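June
Posted by the Dimitriou shop desk, Pultusville

Gutent 30 Wireless Charging Pad

If you've ever picked up your phone in the morning and found it at 12 percent because it slid half an inch off the charger overnight, you'll understand why we're so happy with this one. The Gutent 30 holds on! It has a ring of magnets under the top, strong enough that you feel the phone pull itself into place, and you can nudge the nightstand without losing the charge.

We've had one on the front counter in Pultusville since spring and another at the Zadbridge store, and both get used all day by whoever is running low. Phones, earbuds, a couple of watches (with the clip-on watch puck, sold separately). No complaints so far, apart from people wanting to take it home.

It charges at up to 15 watts on phones that support it and drops to 7.5 on older ones. You'll need a wall plug rated for 30 watts or more, and there isn't one in the box. Most of the plugs we sell will do it. The little cube that came with your old phone probably won't, or it will charge so slowly you'll think something is broken.

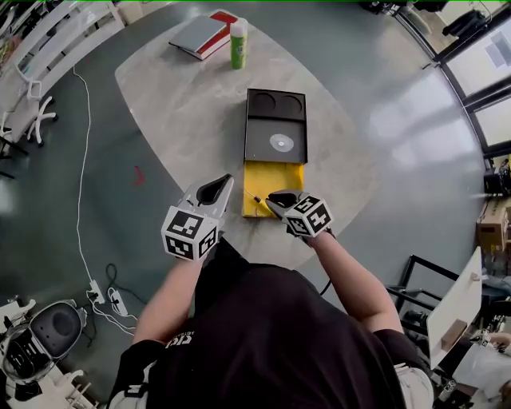
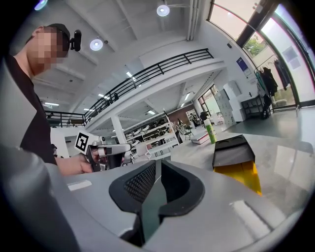
Cases are the big question we get. Anything thin is fine, and silicone is fine too. Thick wallet cases with cards in them are trouble, so please take the cards out first, and don't put anything with a metal plate on the pad at all. If your phone doesn't have magnets built in, there's a stick-on ring in the box that goes on the back of the case. Clean the case with a dry cloth first and press the ring down for a good half minute. It stays put really well after that.

Heat is much better than on the older Gutent pad. There's a small gap between the top and the base that lets air through, and the phone gets warm but never alarming, even on a June afternoon with the sun on the counter. A tiny light on the edge glows while charging and goes off when it's done. You can turn it off completely by holding the side button, and light sleepers are going to love that (I do!).

What you get:
Charging pad
Braided USB-C cable, 64 inches
Stick-on magnetic ring
Folded quick guide

Weight: 173 grams
Works with: most phones with wireless charging
Item number: 674

The cable comes off, by the way. On the old model it was fixed, and once it frayed you had to replace the whole thing. Now any decent USB-C cable will work as a spare.

Both stores have them in black and sand. Zadbridge is open Sunday until 4 p.m. if you'd like to try your own phone on it, case and all.

Related items
Gutent clip-on watch puck
Gutent two-port wall plug
Braided USB-C cable, spare
Stick-on magnetic rings, pack of two

Contact us | Copyright Dimitriou, Pultusville and Zadbridge | Back to top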